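Section 4: Folding and Storing Tops

Use this section for sweatshirts, fleece tops, sweaters and long-sleeved T-shirts. Shirts with buttons are in Section 5. Coats and padded jackets are hung, and they are covered in Section 7.

The steps assume you have finished Section 3 and have a drawer or bin cleared and lined. If you are using the Nistura drawer dividers, set them to the wide position before you start. The narrow position is for socks and underwear and will crush a thick top.

4.1 Before you fold

1. Check the care label. Labels on sweatshirts are usually at the back of the collar or in the left side seam. If the label says to dry flat, do not hang the garment at any stage, including overnight.

2. Make sure the garment is fully dry. Feel the cuffs, the neckband and the underarm seams. These dry last. Fleece with a plush lining can feel dry on the outside while the inside still holds moisture, so put your hand inside the body and check there too.

3. Empty any pockets and close any zippers.

4. Clear a flat surface wider than the garment with its sleeves out. A bed is fine. You do not need to strip it, and pillows can stay at the head as long as they are out of the way of the sleeves.

CAUTION: Do not use an ironing board that is still hot from use. Polyester fleece can melt or go shiny at the contact point.

4.2 Laying the garment out

1. Lay the top on the surface with the front facing up and the neckline toward the head of the bed.

2. Pull each sleeve out to the side. They do not have to be straight yet.

3. Take hold of the hem at both corners and pull gently toward you until the body lies flat.
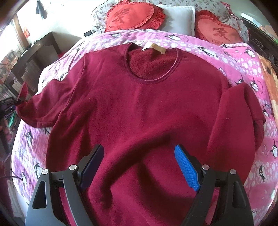
4. Smooth from the neckline down to the hem with the flat of your hand. Thick fabric tends to gather in the lower half, so go over that part twice.

5. Straighten both cuffs. A cuff that is bunched when you fold will leave a lump in the finished stack.

Note: Small wrinkles in fleece do not need ironing. They drop out after a few hours in the drawer or the first time the top is worn.

4.3 The standard fold

1. Turn the garment over so the front faces down. Smooth it again.

2. Fold the right side in toward the center, with the fold line running from the middle of the shoulder to the hem.

3. Fold the right sleeve back down so it lies along the body. The cuff should point at the hem.

4. Repeat on the left side. The two sleeves should lie next to each other. If they overlap, the stack will lean.

5. Fold the hem up to just below the neckline.

6. Fold once more in the same direction for drawers. For open shelves, stop after step 5.

7. Turn the folded garment over and press lightly with both hands to let the air out.

CAUTION: Do not sit or kneel on fleece to flatten it. The pile on the inside mats down and does not always recover.

4.4 Placing in the drawer

Stand the folded tops on edge with the last fold facing up. Heavy tops go at the back and thin ones at the front. The drawer should close without pushing down on anything. If it does not, move the thickest top to a shelf or to a Berusus under-bed bin.

Label the bin on the short end, where you can read it without pulling it out. Owners with several bins may want to write the contents inside the lid as well. Kátia Prado, who tested this section at home, used masking tape and a marker, and the tape held through a full winter.

4.5 Seasonal storage

Winter tops can go into the under-bed bins in March, or whenever you stop reaching for them. Wash everything first, including pieces worn only once. Body oil that you cannot see will yellow in storage and can attract moths.

Lay the tops flat in the bin using the fold from 4.3, stopping after step 5. Alternate the direction of the necklines so the pile stays level. Do not use vacuum bags for plush-lined garments.

Note: Dark red, navy and black fleece can shed color and lint onto lighter pieces. Keep them in a separate bin or put a sheet of plain white tissue between the layers.

4.6 If something goes wrong

The stack leans: unfold the bottom piece and check for overlapping sleeves.
The neckband curls: fold with the neckband smoothed flat and store that piece on top.
Musty smell: take everything out, air it for a day, and wipe the bin dry before refilling.

Revised 11/01/2025. Text by Rosângela Quintana and Odair Coutinho.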